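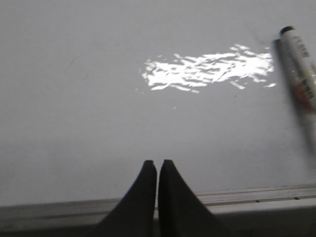
According to Gillespie MacAulay, the purchase price of an arm is the smallest of the figures worth arguing over, and a plan that lists only the arm will be out of money by January. The remark is often cited in connection with consumables budgeting, the part of equipment planning that covers items used up or worn out by a robot cell in normal operation.

Scope
A consumables budget for a manipulation cell normally includes gripper fingers, cables, task objects such as dry-erase markers, and work surfaces such as whiteboards. It excludes the arm, the controller and staff time. Wrist cameras are treated as capital equipment at some sites and as consumables at others.

Method
Items are costed per operating hour. In the Druststead plan, drawn up by Judite Bastos, spare finger pairs were entered at 61 dollars each and the yearly total for one cell came to 3,352 dollars. Of this, 909 dollars was set aside for cables and 269 for markers and board cleaner. Shipping was entered on a separate line.

Criticism
Tatsuya Kudo has objected that hourly costing hides wear caused by changes of task. The Bayram plan budgets per task instead and reviews the totals twice a year.

See also
Spare parts planning; Depreciation; End effector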